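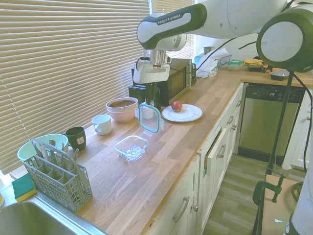

Tayla Partington got to the house in Pryor at twenty past four, with the key her aunt had mailed her. The key stuck. She pulled the door toward her with her knee against the frame, the way she'd done it as a kid, and it opened.

She went straight to the kitchen and set her purse on a chair. The counter was full. She ran the tap until it came out clear and drank from her hand.

Then she called Lindsay.

"I'm here," she said. "You didn't do the dishes."

"I did some of them," Lindsay Dunstan said. "The silverware's clean. I took the basket out of the dishwasher so I could put it away, and then the man from Durnero called about the furnace and I had to go down to the basement."

"When was that?"

"Before lunch."

Tayla looked at the knife handles. She pulled one knife out and it looked clean enough. She put it back.

"What am I supposed to keep?" she said.

"Whatever you want. The rest goes to the church. The only things Mom asked for are the microwave and the pink bowl."

"She hates the pink bowl."

"She asked for it."

Tayla lifted the tan bowl off the pink one and turned the pink one over. There was a chip on the foot, smaller than she remembered. Grandma had mixed pancake batter in it on Saturdays, and one summer, when Tayla was nine and Lindsay was eleven, they had carried it out to the yard with a toad inside. Grandma washed it with bleach and never said a word. She made pancakes in it the next weekend, and neither of them ate any.

"Do you remember the toad?" Tayla said.

"What toad?"

"Never mind."

Lindsay said she was still at Drisico trying to return the router. There were six people ahead of her and one man at the desk. They wanted $42 for a missing cord. She said she'd be back by six and she'd bring sandwiches, and Tayla should look for the cord.

Tayla looked in the drawers. She found string, birthday candles, a tape measure, and an envelope with 736 written on it in pencil. The envelope was empty. It could have been a house number or a price, or part of somebody's phone number. She put it in her purse. She didn't find a cord.

She started on the dishes. She stood the white mug up and washed it first, then the green one, then the plastic bowl. The hot water took a long time to come. She used the sponge from beside the sink, and when that wasn't enough she used her thumbnail. The glass container had a lid that she was fairly sure went with it, but when she tried them together the lid was too big. She tried it again the other way around. It was still too big.

The apple was on its plate in the middle of everything. She moved it twice to make room and then she ate it, standing up, looking at the blinds. It was mealy near the core. She rinsed the plate and dried it with a paper towel.

At five-thirty she called her aunt in Tulsa.

"Do you really want the pink bowl?" she asked.

"No," her aunt said. "I want you girls to fight over it."

"Lindsay doesn't want it."

"Did she say that?"

Tayla thought back. "No," she said. "She said you asked for it."

"Well," her aunt said, and then she had to go – somebody was at her door.

Tayla wrapped the bowl in two sheets of newspaper and wrote BOWL on the outside with a marker. She set it down, picked it up again, and added LINDSAY. Then she opened the cabinet over the sink to see how many more boxes they were going to need.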